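FOR IMMEDIATE RELEASE
03/01/2025

Liltotetti Opens Its Plulbridge Workshop to the Public for a Day of Working Robots

PLULBRIDGE – Liltotetti, a developer of robotic handling systems for small retailers and parts rooms, welcomed visitors to its Plulbridge workshop for its annual open day. Some 200 people attended, including store owners, maintenance supervisors, students from area technical programs and residents of the surrounding neighborhood.

The program centered on a live demonstration of the company's shelf and pegboard work. Robot arms were set to everyday tasks in a practice aisle fitted with the kinds of tools and supplies found in a neighborhood hardware store. Guests watched from behind a marked line and followed the view from the wrist-mounted cameras on screens placed along the walkway.

Small goods on hooks have long been a difficult area for automated handling. Packages differ in weight and balance, cards bend, and many items must be lifted before they can be drawn forward. Liltotetti began its work on the problem with boxed goods on flat shelves and moved to hanging goods last year, at the request of retail customers who spend many staff hours on restocking and on returning misplaced items to their proper location.

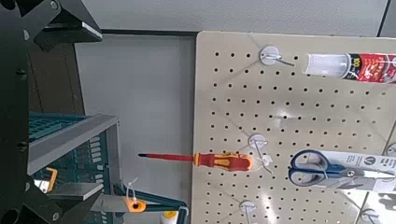 The practice aisle was designed with Panov, a supplier of store fixtures that has worked with Liltotetti since the start of the project. Fixtures in the aisle can be moved between sessions so that the robots do not depend on a fixed layout. Panov staff were present throughout the day to answer questions on fixture spacing, hook lengths and floor anchoring.

Visitors were invited to take part in guided tours of 20 minutes each. The tours covered the practice aisle, the repair bench and the control area, where operators explained how a task is first performed under human guidance and later reviewed. The operators' log for the current phase of the project now holds 1,210 recorded tasks, and the company expects to continue adding to it through the summer.

A separate session for store owners addressed costs, insurance and staff training. Several attendees asked whether the equipment could be used during opening hours. Liltotetti stated that its present systems are intended for use when customers are not on the sales floor, and that any change to this policy would follow a full safety review.

The safety portion of the program was presented by El Idrissi, the engineering firm that carries out independent inspections at the site. Its representatives described the stop controls, the speed limits applied near people and the daily checks completed before any arm is powered on. Copies of the visitor safety guide remain available at the front desk.

Following the open day, Liltotetti will begin trial work with 5 independent stores in the Plulbridge area. The trials are scheduled to start in April and will be limited to after-hours restocking. Participating stores will receive on-site training for their employees, and the company will publish a summary of the results when the trials are complete.

Schools and trade groups wishing to arrange a visit may apply in writing to the Liltotetti visitor office in Plulbridge. Group visits are free of charge. Visitors under the age of 16 must be accompanied by an adult, and closed-toe shoes are required in all work areas.

About Liltotetti
Liltotetti designs and tests robotic handling systems for shops, supply rooms and light storage facilities. The company is based in Plulbridge, where it maintains its offices, workshop and training center.

Media Contact
Liltotetti Press Office, Plulbridge

###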